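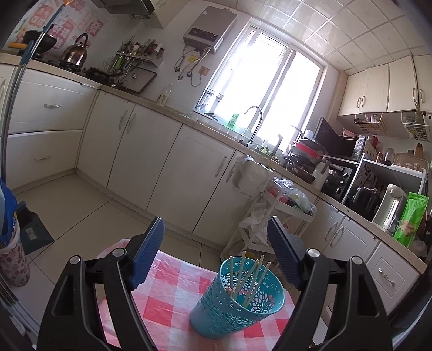

I got to Gronelo a little before nine on a Thursday, with bad coffee and worse directions, and Edgars Rebane had the door open before I found the bell. He runs the household skills program there, and twice a year he lets outsiders in to try the job for themselves. The job is teaching robots to do chores. You hold a gripper by its handle, you squeeze, two padded fingers close, and a camera records the whole thing from the tool's point of view.

It sounds easy, right? My first task was long, thin sticks and a basket, and I was hopeless! I squeezed too early, I squeezed too late, I came in at an angle no sane wrist would choose. "Slower," Edgars kept saying. "Now slower than that." It took me 11 tries to get one I was proud of, and he still marked it as a maybe.

What I liked most was how plain it all felt. Gronelo collects in regular kitchens, with pans on the stove and dishes piled up by the sink, and Edgars is stubborn about keeping them that way. The Didesby team tidied everything for their first round (he winced telling me this) and got 2,118 clips that all looked alike. They kept 1,074.

After lunch four of us watched a robot arm named Brikance have a go at the same chore. It picked up a stick, paused for ages, and set it down again on the table. A woman visiting from Cuautle clapped anyway - I did too. Edgars just wrote something in his notebook and reset the arm.

The next open day is in May, and I've already signed up. My forearm should be fine by then.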